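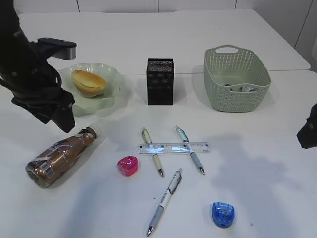
*El brazo del equipo de Dasus, con la pinza justo encima de la botella tumbada. Bolígrafos y sacapuntas esperan sobre la mesa.*

## Un robot que pregunta antes de recoger

Llevaba meses queriendo acercarme al laboratorio de Dasus en Tostthorpe y por fin, en mayo, me dejaron pasar una mañana allí. ¡Qué ganas tenía! El grupo de Yae Ikeda acaba de terminar las pruebas de un método que llaman Popescu, y la idea es bastante sencilla de contar (programarla ya es otra historia): cuando el brazo duda sobre dónde va un objeto, se para y lanza una pregunta corta a la persona que lo supervisa. Con la respuesta corrige también sus decisiones siguientes.

Para entrenarlo grabaron 1.817 intentos con cosas de andar por casa y de oficina — bolígrafos, reglas, botellas, pan — y luego lo evaluaron en 159 mesas desordenadas que el sistema no había visto. Según me contó Ikeda, el método terminó sin errores casi un 28 % más de mesas que la versión anterior, la que nunca preguntaba.

Ermira Dervishi, que lleva la parte de agarre, me enfrió un poco el entusiasmo: los bolígrafos cruzados sobre una regla siguen dando guerra, y con los plásticos transparentes las cámaras se lían más de lo que le gustaría. También quiere bajar el número de preguntas, que en las mesas peores llega a 20. Yo a la décima ya habría recogido a mano, la verdad.

El siguiente paso es repetir las pruebas en Wistton, con otro brazo y otra gente contestando. Ya he pedido que me avisen.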